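Section 7. When a Gripper Will Not Let Go

Applies to: Favstead two-arm bench cell, all builds with the Ona wrist and the Ferel gripper
Section owner: Iona Baird
Last revised: December

7.1 What the fault is

You tell the gripper to open. The screen says it is open. The gripper disagrees.

The controller logs this as Fault 109, "jaw position mismatch." It means the motor has turned as far as it was asked to and the jaws have not gone along with it. The usual causes are grit in the finger slides, a worn coupling, or a cable pulled tight enough to drag on the wrist. Fault 109 is a latching fault, so pressing Clear will make the message go away and will do nothing about the grit. Several of us have tested this thoroughly.

The fault stops the arm that raised it. It does not stop the other arm. Please read that sentence again before you put your head in the cell.

CAUTION: A jammed gripper may still be holding force. When it lets go, it lets go all at once, and whatever it was holding leaves in a direction of its own choosing. Wear eye protection.

CAUTION: Never free the jaws by hand with the drive powered, however silly the object in them looks.

7.2 Before you reach in

1. Press the red stop on the operator panel. The Pause button is not a stop. Pause is a suggestion.
2. Turn the drive isolator to OFF and fit your own lock. If somebody else's lock is already there, add yours next to it.
3. Wait 100 seconds for the drives to discharge. Counting fast does not help.
4. Check that the drive lamp on the panel is out. If it is lit, stop here and call Ross Gillies.
5. Look over both arms, including the one you think is innocent. Note what each gripper is touching or is close to.
6. Look at the work surface for loose debris and hand tools. Write down what you find before you move any of it. 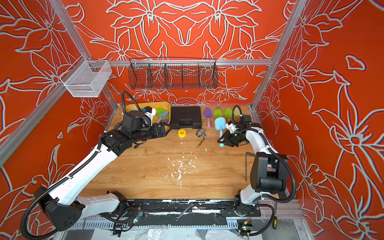
Figure 7-1. Both arms over the bench, with debris across the tabletop and a wrench on the front rail.

Step 6 gets skipped more than any other. Flakes and crumbs on the bench are how the slides get dirty in the first place, and if you sweep up before you write anything down, you have thrown away the evidence. Hand tools are worse. A wrench on the mounting rail is within reach of an arm that has no opinion about wrenches. Tools used for service go back in the service drawer. Parts that belong to the sorting task stay on the bench, and the task sheet tells you which are which. If the item isn't on the sheet, it is a tool, and it is yours to explain.

NOTE: The arms do not have brakes on the last two joints. With the drives off, a wrist can sag. Support it with one hand before you touch the jaws.

7.3 Freeing the jaws

1. Support the wrist from underneath. Keep your fingers out of the gap between the jaws.
2. Put your other hand, or better a colleague's, under the held item.
3. Find the manual release on the back of the gripper body. It takes the short hex key from the cell kit.
4. Turn the release counterclockwise a quarter turn at a time. You should feel the jaws give by the second quarter turn.
5. If you have made a full turn and nothing has moved, stop. The coupling has gone and further turning will only round off the release, which is a part we have to order from Usmani and wait for.
6. Take the item away and look at it. Cracks, bite marks and missing corners all go in the log.
7. Brush the finger slides toward the tip, never toward the body. Do not use compressed air. Air moves the grit somewhere you can't reach and gives you the same fault on Saturday.
8. Slide the jaws open and closed by hand, the whole way, five times. It should feel the same each time.

If step 8 feels rough at one spot, brush again. If it still feels rough, the finger set is finished. Swap it, and put the old one in the scrap bin, not back in the spares box where it will be found by an optimist.

7.4 Checking the grip after a release

The check runs at slow speed with one arm active and the other locked out at the panel.

1. Close the cell door. Remove your lock. Turn the isolator to ON.
2. Select Service, then Grip Check, then the arm you worked on.
3. Set the speed limit to 5 percent. The default is higher, for reasons lost to history.
4. Place the approved test piece and run the check once, watching the wrist view the entire time with your hand on the stop.
5. Look for both fingers closing together. One finger arriving late is a failed check even if the piece gets picked up.
6. Run the full set of 200 open-and-close cycles with nothing in the jaws.
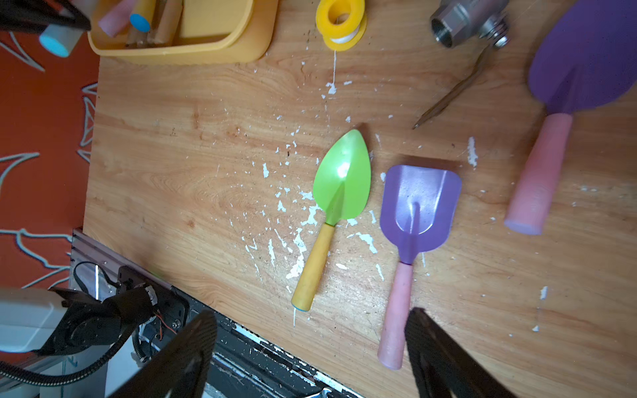 Choosing a test piece matters more than it sounds. The check measures how far the jaws travel before they meet resistance, so it needs something with an even thickness and a bit of stiffness to it. People tend to grab whatever is nearest, and what is nearest may be a ball valve with a long lever sticking out of it, which will swing, catch on a neighbor, and fail a perfectly healthy gripper. A roll of thread-seal tape is not much better; it can roll away and leave you chasing a fault that has gone under the rail. One of the small plastic trowels will do, gripped by the handle, provided you move its neighbors well clear first. Set it down flat with the blade pointing away from the arm. If the jaws slip along the handle during the lift, lower it, stop the cell, and go back to 7.3 step 7.

The cycle count carries on from where it was before the fault. Do not reset it. The gripper that started this section off had 2,032 cycles on its counter when it first raised Fault 109. Dougal Dow cleared the message, it came back, and he cleared it again. The third time, the jaws opened late, over the wrong part of the bench, and dropped a steel fitting onto the wrist cable. The cable lost. Nothing else was hurt apart from the schedule.

7.5 When the fault comes back

A second Fault 109 on the same arm in one shift means the arm is out of service. It does not matter how close you are to the end of the run.

1. Stop and lock out as in 7.2.
2. Look at the gap between the fingers from the side, using a flashlight. Do not put the flashlight in the gap.
3. Check the gripping surfaces for packed dirt between the ridges.
4. Save the fault log before power comes off the controller. It keeps only the last entry.
5. Hang the tag on the operator panel. Write your name on it legibly.
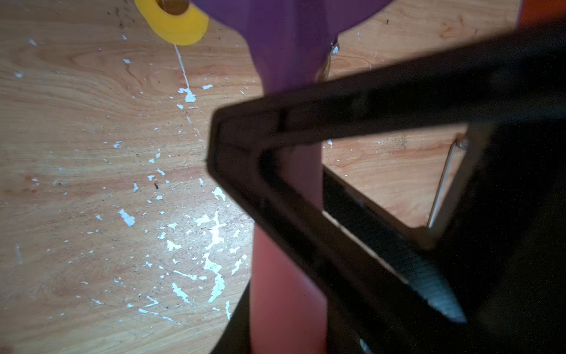
Davina Skinner objects to step 5, and her objection is worth passing on: a tag on the panel gets covered by the next person's clipboard, and she has twice found a tagged arm running. She wants the tag on the isolator handle, where you have to move it to do anything stupid. Until the panel is changed, do both.

Tags come off only when the following are written in the log:

Cause found, or the words "cause not found"
Finger set replaced, yes or no
Grip check passed, with the cycle count at the end
Name of the person who did the work
Name of a different person who looked at it

"Seems fine now" has been entered in the cause field before. Rory Kinnear checks the log and will send it back.

7.6 Parts and tools for this section

Hex key, short, from the cell kit
Stiff nylon brush
Flashlight
Finger set, Ferel pattern, supplied as a pair (replace both)
Release screw, from Usmani, one per gripper
Personal lock and tag

For damage to the wrist cable, go to Section 8. Do not tape it.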